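Suchbegriff eingeben Suchen
Seite drucken | Per E-Mail versenden

Tag der offenen Tür

Erzählung von Lleucu Ifans
18. Oktober 2023

Gwilym Dafis hatte sich für den Besuch bei Torik die gute Jacke angezogen, die braune mit den Lederknöpfen, und er hatte unterwegs im Bus dreimal gefragt, ob man dort wohl auch etwas zu essen bekäme. Nighat Malik, die ihm seit dem Frühjahr beim Papierkram half und die Einladung überhaupt erst aus dem Stapel gefischt hatte, versprach ihm Kuchen. Sie wusste nichts von Kuchen, aber es gab dann tatsächlich welchen, einen Apfelkuchen mit viel zu viel Zimt, und Gwilym nahm sich zwei Stück auf einer Serviette mit in den Vorführraum, wo schon 20 Stühle besetzt waren und man für ihn einen weiteren aus dem Flur holte.

Vorn stand eine junge Frau mit aufgekrempelten Ärmeln und stellte sich als Seren Jarman vor. Sie erzählte von Orkex, dem Haushaltsroboter, der einmal Leuten zur Hand gehen sollte, die sich nicht mehr gut bücken konnten, und davon, dass er das meiste in einer gerechneten Wohnung lernte, bevor er in eine richtige durfte. Die Wohnung hieß im Haus Eynon, nach der Straße, in der Seren als Studentin gewohnt hatte.

»Da drin geht wenigstens nichts kaputt«, sagte sie und drückte eine Taste, und auf der Leinwand erschien ein Zimmer mit blaugrünen Wänden und einem beinahe schwarzen Schreibtisch.

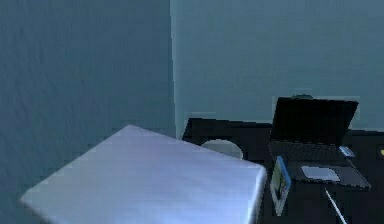 Eynon, am Schreibtisch: der aufgeklappte Laptop und der kleine blaue Rahmen.

Gwilym beugte sich vor, so weit es der Kuchen erlaubte. Der Laptop war ihm gleichgültig, Laptops waren ihm immer gleichgültig gewesen, aber der kleine Bilderrahmen mit dem blauen Rand ließ ihn nicht los.

»Wer ist da drauf?«, fragte er, lauter als beabsichtigt.

Ein paar Leute drehten sich um. Seren Jarman ging näher an die Leinwand heran, kniff die Augen zusammen und gab zu, dass sie es nicht wusste. Etwas Grünlichgelbes, mehr konnte sie auch nicht erkennen. Den Rahmen hatte jemand aus der Abteilung hineingestellt, und seither hatte Orkex ihn wohl über 400 Mal hochgehoben und wieder abgestellt, ohne dass einer gefragt hätte.

»Dann hat er ihn öfter in der Hand gehabt als ich meinen«, sagte Gwilym. Er sagte es freundlich – er meinte das Bild von Llinos, das daheim neben dem Radio stand und das er beim Abstauben immer nur ein wenig zur Seite schob.

Nighat legte ihm kurz die Hand auf den Ärmel. Seren wechselte unterdessen den Raum, vielleicht auch, um ihm einen Augenblick zu lassen, und sprach vom Fußboden, über den Orkex den Weg in die Küche finden sollte, von dem rötlichen Holz mit seinen Spiegelungen, von der offenen Tür und dem hellen Boden dahinter. Eine Frau in der ersten Reihe wollte wissen, ob die Pflanze auf der Küchentheke gegossen werden müsse. Da lachte der ganze Raum, und Gwilym lachte mit und verschluckte sich am Zimt. 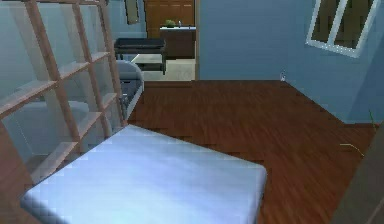
Der Heimweg

Sie nahmen nicht gleich den ersten Bus. Gwilym wollte noch ein Stück zu Fuß gehen, an der Mauer entlang, wo im Oktober das Laub liegen blieb, und er redete die ganze Zeit von dem Holzregal, das ihm gut gefallen hatte, obwohl man an manchen Stellen hindurchsehen konnte. So eines hätte er Llinos Morris damals bauen sollen, als sie noch so hieß und er ihr statt Blumen ein Brett mit zwei Haken gebracht hatte.

»Und, würden Sie ihn nehmen?«, fragte Nighat. »Den Orkex?«

Er dachte bis zur Haltestelle darüber nach. Mit 80 müsse man sich so etwas gründlich überlegen, fand er. Zum Bücken ja. Für die unteren Schränke auch, und für die Kartoffeln im Keller. Aber das Bild neben dem Radio, das würde er ihm selbst zeigen, und dazu müsste man dem Kerl dann auch sagen, wer darauf zu sehen sei.

»Schreiben Sie das der jungen Frau«, sagte Nighat.

»Schreiben Sie es«, sagte Gwilym, »Sie haben die schönere Schrift«, und suchte in der guten Jacke nach der Fahrkarte, die er zusammen mit dem letzten Stück Kuchen in die Serviette gewickelt hatte.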